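Cardboard Table Covers and Taped Grids: Your Questions

Answered by Mwajuma Barasa, Huslow Community Workroom. Updated June 21, 2021

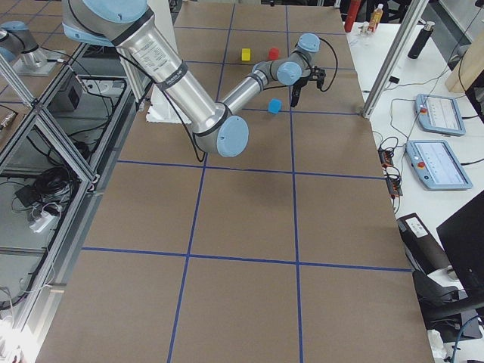
We get a lot of mail about covering a big work table with cardboard and taping it off into cells, and I love every bit of it, so I've gathered up the questions that come in most often. Pour yourself something nice and have a read!

Which cardboard should I buy?
Plain brown sheeting is what I keep going back to. It's kind to the table underneath, and blocks show up beautifully on it, especially reds, yellows and blues.

What color tape works best?
Dark blue is my favorite on brown. Mulugeta Gudeta swears by white, and we've gone back and forth on it for years (he is wrong, but he makes very good coffee).

How do I keep the lines straight?
Run all your long lines first, end to end, then go across. Check your corners at 90 degrees as you go, and press the tape down with a dry cloth. Ours took almost 3 hours the first time, so please don't feel bad if you're slow!

Do the cells have to be big?
Goodness, no. Large ones are easier to tape and much easier to tidy, but if you're only setting out little blocks you can go as small as you like.

How do I put the blocks away afterward?
I go one cell at a time, starting at the far end and working back toward myself. Styrofoam scraps go in their own bag, please.

Can I come and try it out?
Yes, do! Open afternoons start again in July. Ask for Nafula at the Zadley Street door.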